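Search
Search this site
Menu

Naidu robotics club gets ready for Eltenum sorting contest

Students in the robotics club at Naidu Technical High School are spending their afternoons this month teaching a robot to pick things out of boxes. The club has entered the Eltenum Challenge, a regional contest for high school teams that will be held in December at the Plerkine fairgrounds.

This year's contest is about sorting. Each team's robot has to take mixed household and workshop items out of a container and move them to the right bin. Teams do not know ahead of time which items they will get or how the items will be lying. Points are taken off for dropped items and for any time a student has to step in and touch the robot.

The Naidu team is using a two-finger gripper with a small camera mounted near it, so the pictures the robot works from are taken close to the items it is reaching for. The arm was bought last spring with a $3000 grant from Fomau, a parts supplier in town. The company also lets the club use a corner of its warehouse when the school shop is taken.

Club members drive the arm by hand during practice, using a controller, and save a recording of each try. The recordings are then used to train the software that will run the arm by itself at the contest. The club has saved 600 tries so far and plans to keep going until the week before the event.

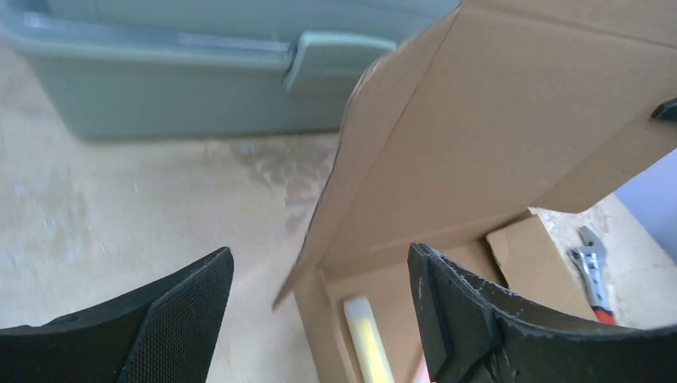

Practice sessions run until 5:30 p.m. Students trade jobs during the session. One drives, one resets the items after each try, and one keeps the log, where every try is marked good or bad along with a short note. Tries marked bad are kept. The team's software group goes through them at the end of the week and picks out the ones worth using.

Cardboard boxes have given the team more trouble than plastic bins. Flaps can fold back into the way of the arm, and a light box can slide if a finger bumps the side. Early in the season the team taped its boxes down, but contest rules do not allow tape, so the students stopped doing that and began practicing slower approaches from above.

Long, round items have also been hard. If the fingers close too near one end, the item tips and swings when the arm lifts. The drivers now try to close near the middle whenever they can reach it, and the log has a separate column for it.

In its last full practice run, the team's software picked up 85 percent of the items without help. The club wants to bring that number up before the contest, mostly by adding more tries with items that are leaning on each other or pushed into corners.

Naidu has entered the Eltenum Challenge before but did not get past the first round. That robot used a suction cup, which did well on flat items and poorly on almost everything else. The switch to a gripper was made over the summer, and most of the old control code had to be rewritten. Students who graduated last year left notes on the arm's wiring, and those have been typed up and put in the club binder.

Each school may send 2 teams to the contest. Naidu will send one, with the younger members going along to watch and help in the pit area. The first round begins at 9 a.m., and the public may attend at no charge. Parking is in the north lot at the fairgrounds.

The club is still taking new members from all grades. No experience is needed. Forms are at the front office and should be turned in to the school shop. The club is also collecting clean boxes, plastic bins and old hand tools for practice and will pick up larger donations.

14 shares
2 comments

Contact the newsroom | Copyright Plerkine Community News. All rights reserved. | Back to top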